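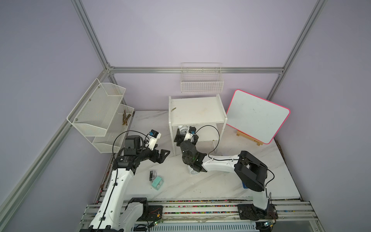 Prillitberg council will open its home storage advice service to private tenants in January, after a trial in 37 flats on the Niltus estate. Tenants can book a free visit to talk through where things go in a small kitchen or bedsit. Most of the advice is cheap and simple, such as hanging wire baskets on the wall and standing a two-level shelf unit on the table, with the clock on the lower level and the top left for things in daily use. Visits last up to an hour and there is no means test.

Urmas Hunt, who runs the service, said damp and blocked heaters were the usual reasons people got in touch. "They have run out of floor, so things end up against the radiator," he said.

The council has set aside £3,612 for leaflets and wall fixings. Tenants need their landlord's permission before drilling.

Comments (2)

kovalchuk_rd: Will they come to the top floor flats? No lift in ours.

M.P.: Had the visit in the trial. Useful, but the leaflet is 8 pages too long.

Related
Plenance Road library hours to change
Bin collections: new map for 19 streets

Contact the newsdesk | Copyright Prillitberg News 2025 | Back to top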